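25 Sep 2018

The elbow problem

I lost most of last week to a fault that I first put down to bad luck. I'm writing it up while I still remember the order of things.

The job in the Ustadex kitchen is simple on paper. The arm reaches up, takes a cup from a shelf, and brings it down to the counter. We run it in simulation first, and if it passes there it goes to the real arm at Arkholm. The planner is Varkska, which I have used since June with very little trouble.

On the first batch of 20 runs, 6 stopped partway with a joint torque fault. The gripper hadn't touched anything it shouldn't. The path of the hand looked clean in every log, so I spent a day looking at the hand, the cup and the shelf height. All of that was fine.

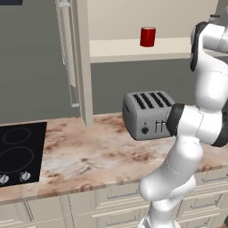 Collision checking was where I should have started. Varkska tests the planned path against a list of shapes for each link, and it only tests the links it has been given. When I finally stepped through a failed run slowly and watched the whole arm, the trouble was easy to find. The cup is up on the shelf, but the black joint ring in the middle of the arm is right against the end of the toaster on the counter. The planner had no objection to that pose at all.

The cause was in the robot description file. I had swapped in a new one from the Jeon package, and the middle joint in it had a visual mesh but no collision shape. The simulator's physics used its own copy of the model, which did have one. So the planner thought the joint could pass through things and the physics disagreed. The arm kept pushing, the torque climbed, and the run stopped at the limit.

I put the missing shape back and added a margin of 5 millimeters on every link. The next batch of 20 had no torque faults. In 4 of them the planner gave up and reported no path, and I can live with that for now. I may try a different starting pose to get those back.

What bothers me is that the same file was set to go to the real arm. The torque limit there is set higher, and I don't know how hard it would have pushed before it quit. I've added a check to the load script that refuses any link with a visual mesh and no collision shape. It also prints the name of the link. The old file is still in the repo under the same name, so I need to move that before someone else picks it up.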